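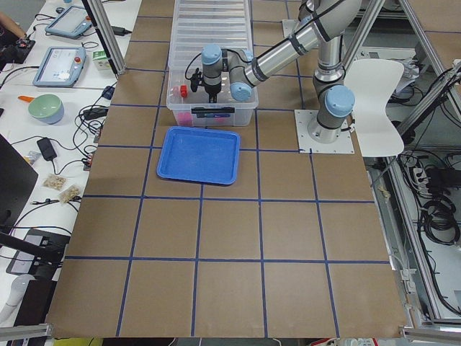 Slide 1. Robot arm, blue tape grid on cardboard.

Okay, hi everyone, thanks for coming out on a Monday! (Wait for the door to close.)

So I want to talk about magic systems, and why I gave up on Skelov halfway through and then went back and loved it. Quick show of hands, who's read it? Who got past chapter seven? Right, so you know.

338 pages, and the first 60 are pretty much rules. Which bloodline can cast, what it costs, who's allowed to teach it. I was bored stiff -- and I like rules! I'm the person who reads the appendix.

Next slide. Compare that with Prostidora, where the witch loses a memory every time she casts and we find out when she doesn't recognize her own kitchen. Read the kitchen bit out loud. Slow down, I always rush it.

Then Dobre, the river city book. 3 narrators, and every one of them thinks the magic works differently. I was sure it was a mistake until the bridge chapter (no spoilers, some of you are only just starting it).

If there's time, talk about Zistine and the wolves. If not, skip to the reading list -- it's on the back of the handout, and the library has all four.

Questions. Somebody will ask if the Skelov sequel is any good. Yes, but read the short one first!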